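Subject: Re: [robotclub] gripper nights, storage + the Grendavum thing
From: Perrine Guérin
To: robotclub list

Hi all, sorry, typing between classes so this will be patchy. Answers in the middle of the quoted bit.

> Hi Perrine, couple of questions before we print anything else.
> 1. Are we still doing the sorting task for Grendavum or has it changed again? The sheet on the drive says bins, the one on the wall says trays.
> 2. Who has the key for the back cupboard? I went by at 4 and couldn't get in.
> 3. Mai team wants to know if they can use both hands. Their driver is left handed and practises with the left one only.

1. Bins. The wall sheet is the old one, somebody please take it down. Small objects in and out of a clear bin, fixed table, one driver per run. Trays were last year's task and they're not coming back as far as I know.

2. Key is at the front office now, sign for it. Put it back the same day please, the Tedent team got locked out in December and lost a whole practice.

3. Yes, both hands. Rules say a pair of grippers, one driver. Doesn't say which hand does what. If the left hand does all the picking and the right one just waits, fine, no penalty. But you have to be holding both for the whole run — putting one down to scratch your nose ends the run. I asked twice and got the same answer twice.

> Also the budget. I make it 283 dollars left but the spreadsheet has two different totals on it.

283 is right. The other total still has the refund in it from before we got the refund, if that makes sense. I'll fix it tonight. Out of that we need 40 for screws and cable ties and another 40 for the entry fee, and after that I'd like to hold on to the rest till we know what breaks. Halto team has already asked for new jaws. Not yet! Sand the old ones first.

> Last thing, can you send round what a run should look like from the driver's side? The new people keep asking and I'm bad at explaining it.

Ok, quick go at it. Start with both grippers low, near you. Bring one up over the bin, jaws pointing down and in, and stop there a second before you go for the object. Everybody new rushes that bit and whacks the rim. Come in over the near wall, not the side. Keep the other hand parked close to the table, out of the way of your own elbow. Long sleeves are ok if the cuff is snug.

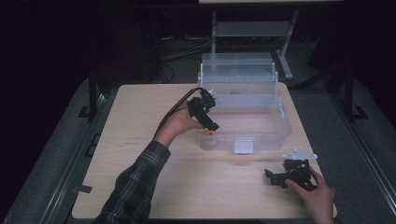

Cable goes back over the wrist and along the arm, never underneath. If it's under your hand it will catch on the edge of the table and you'll pull the plug half out, and then spend ten minutes blaming the code. Colour of object doesn't matter for points, but practise with the small ones, the big ones teach you nothing.

Each driver gets 3 goes a night, then swap. No saving them up. Write your times in the log, even the awful ones, the teams that only wrote down good runs last year had no idea why they were slow at the centre on the day.

Still need: one person to bring the long extension cord, one to redo the team labels, and someone with a car for the Grendavum drop off. Reply to the list pls and not just to me, I lose things.

Got to run, bell's gone.

Perrine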